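Bleeding the clutch on an old classic by yourself

If your pedal has gone soft and first gear crunches every time you pull away, there's a good chance you've got air in the hydraulics. It's a lovely job to learn on! I did my first one on a 1,301 cc saloon I'd had for all of a month, and I've been hooked on hydraulics ever since.

You'll need a jar, a length of clear tube that fits snugly over the bleed nipple, a ring spanner (mine takes a 9 mm, but check yours) and a fresh bottle of the fluid your handbook asks for. Cover the wing before you start, as brake fluid eats paint.

Park on the level, chock the wheels and top up the reservoir. Put the spanner on the nipple first, then push the tube on, with the other end sitting under a bit of clean fluid in the jar.

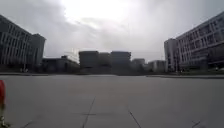

Open the nipple half a turn and press the pedal slowly to the floor by hand. Nip it shut, then let the pedal come back up. Keep going until you stop getting bubbles, and look at the reservoir every few strokes – let it run dry and you're back at the beginning.

Zoltán Kozma put me on to a great trick for stubborn systems: push the slave cylinder piston gently back into its bore with the nipple open, then close it before you let go. Mine had swallowed a whole afternoon and this sorted it in one go, brilliant!

Tighten the nipple (gently, they snap), fit the dust cap and wipe everything down. Try all the gears with the engine running before you go out on the road. If the pedal's gone soft again by morning, look for a weeping seal at the slave cylinder.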